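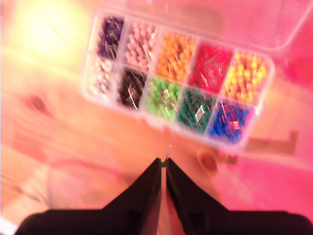 Small Parts, Good Order

By the staff of the Tangen Review
Monday, June 29, 2026

The push pin is among the least expensive items on any supply order, and for that reason it is seldom given a place of its own. At the Morard Center for Textile and Map Studies, pins were kept for many years in coffee tins, desk trays and the cardboard boxes in which they arrived. When the Center began to prepare its summer display of regional survey maps, the staff found that the pins they owned could not be used without a morning of sorting beforehand.

The maps depend on color. Each survey district is marked on the wall by its own shade, and a visitor reads the display by following one shade from the coast to the interior. A red pin set among the orange ones is an error of fact, and it may stand uncorrected for weeks. The Center therefore adopted a rule already common in sewing rooms and tackle shops: one compartment, one color, with no compartment held back for odds and ends.

Clenance, the Center's supplier of paper goods, delivers pins in mixed cartons of 1000. Sorting a carton by hand takes 60 minutes when the work is done at an even pace. The pins are poured onto a shallow tray, the strong colors are drawn off first, and the pale ones are left for last. White and pale pink require daylight, as do the two greens, which are easily confused in the evening. 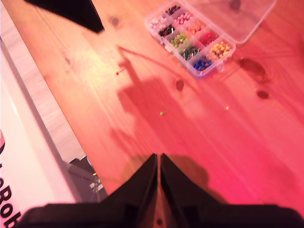

Choosing a container proved to be the longer discussion. Opaque drawers were considered and set aside, as was a set of glass jars that looked handsome on the shelf but had to be opened one at a time. The preferred type is the clear plastic organizer with a hinged lid that opens back and lies flat on the table, so that every color can be reached from a chair. The lid should be transparent as well. A box that can be read while closed is opened less often, and spills are fewer.

Dividers deserve more attention than they usually receive. In the cheaper boxes they lift out, and a pin can work its way beneath them into the next compartment. The Hurkon Reading Room, which lends the Center 3 of its display panels, uses only boxes with fixed walls – a practice the Center has now taken up. Compartments are filled below the rim, and points are never pressed down with the fingers. A folded card serves to level the pile.

Pins withdrawn from a map are returned to their own color on the same day. Bent pins are discarded in a lidded tin. The survey display opens in July in the east gallery, and the sorting table will remain in the adjoining workroom for the length of the season.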